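The Saltard Box

1. Scope

This note covers the packing of one box of mixed fruit for carriage from Dandau to Saltard by road. It was prepared by Fuseini Gyamfi, formerly line grader at the Asamoah packhouse, at the request of his sister, who asked him to write down how he does it. She meant a few lines on the back of an envelope. He has used numbered sections, as he did at work for most of his life.

The method applies to oranges, mandarins and cherry tomatoes. It does not apply to bananas, which their mother disliked in transit and which have never been included.

2. Background

The box goes once a year, in January. Their mother packed it until her hands became unreliable. After that she sat in the chair by the bookshelf and Gyamfi packed it under instruction. The instructions were brief. "Turn it." "Not beside that one." "Who taught you to hold an orange?"

At Asamoah the answer to the last question would have been: the company. The company's training sheet specified the contact points, the turn, and the time allowed per fruit. A trained grader was expected to pass 600 pieces before the first break. On his best recorded shift Gyamfi passed 2,696. The figure was written on a card and pinned above the sink, where it stayed until the card went soft and was replaced by a calendar. His brother in Saltard, who worked the same line for one season, managed 2,519 and has disputed the difference ever since. He holds that the counter at station 8 was slow. Gyamfi holds that it was tested monthly.

None of this is needed to pack a box. His sister has said so. He has left it in.

3. Equipment

The orange box, with the white inside. The round orange container, for the smallest fruit or for anything still undecided. The pink cloth with the flowers, spread over the whole working surface. Their mother always worked on that cloth. Gyamfi at one time proposed a plain one, on the grounds that a patterned ground slows the eye. The proposal was noted and the flowered cloth was put out again the following year.

Daylight. Packing under the ceiling lamp is possible, but yellow light flatters an orange and hides a soft shoulder. Start when the sun reaches the table, which in January is a little after ten.

4. Sorting

4.1 Put the fruit out on the cloth with space between the pieces. Do not sort in the bag.

4.2 Leave the box open on the cloth within reach. Its angle is a matter of habit. Their mother kept it skewed to the edge of the table and would push it back if anyone straightened it.

4.3 Take up one fruit at a time. Hold it at the sides with enough pressure to keep it and no more. Look at the stem end first.

4.4 Turn it once through a full rotation. A mark the size of a peppercorn is acceptable. A mark that gives when pressed is lunch.

4.5 Bumpy skin is a trait of some mandarins and is no defect. The brother in Saltard will say otherwise. He should be offered the fruit again without comment.

4.6 Tomatoes are handled last. They may lie among the oranges during sorting, provided no orange is allowed to roll.

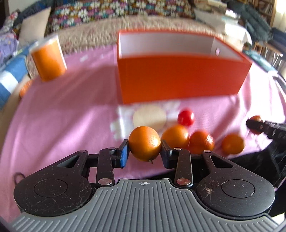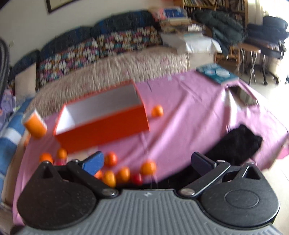
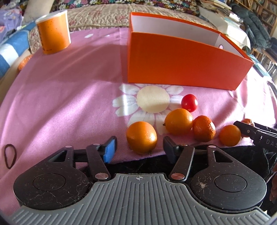

5. Packing

5.1 Large oranges go in first, along the long side. Stems point toward the wall of the box. Check for a stem that sticks out and trim it if it would reach its neighbor.

5.2 Mandarins fill the gaps. Choose each one for the gap it will occupy. This is slower than filling by handfuls and should be. At Asamoah the gaps were set by a molded tray and the question did not come up.

5.3 Tomatoes go on top, in a twist of paper.

5.4 Close the box and tilt it gently to one side. Listen. If something travels, open it and find out what.

In the first year that Gyamfi packed alone, something traveled. He opened the box four times and repacked it twice. The fault was a single mandarin in the near corner, slightly smaller than its gap. He exchanged it for another, which was too large, then for a third. His sister was holding the door and the Fasus driver was holding his watch. From the chair by the bookshelf there was no instruction, the chair having been vacant since October, and he found that he was waiting for one. He stood with the third mandarin in his hand for what his sister later gave as a full minute. Then he turned it, set it stem to the wall, and closed the box.

Nothing moved when he tilted it.

6. Dispatch

6.1 The Fasus van leaves Dandau at noon. The box travels inside the cabin, behind the passenger seat. The driver will offer the roof. Decline.

6.2 Tie with string, crossed underneath. Write the name on two sides.

6.3 Telephone Saltard once the van has gone. State the hour of departure and the number of layers. Do not discuss station counters on this call, as the line is charged by the minute.

7. Receipt

The receiving party is to open the box on a flat surface and report any damage the same evening. Reports on file are as follows. Year one: one tomato split, eaten. Year two: no damage, one complaint about a bumpy mandarin. Year three: no damage, and a question, which Gyamfi copies here as it was put to him.

"Did you do the corner one last? She always did the corner one last."

He had. It is not in the training sheet and he could not remember being told to. Section 5.2 should therefore be read with the following addition: fill the near corner last.

8. Revision

His sister has read this note and returned it with one correction, to the hour at which the sun reaches the table. She puts it at half past ten. They will check it next January, and the section will be amended if she is right – the clock in that room runs fast, and she has been told.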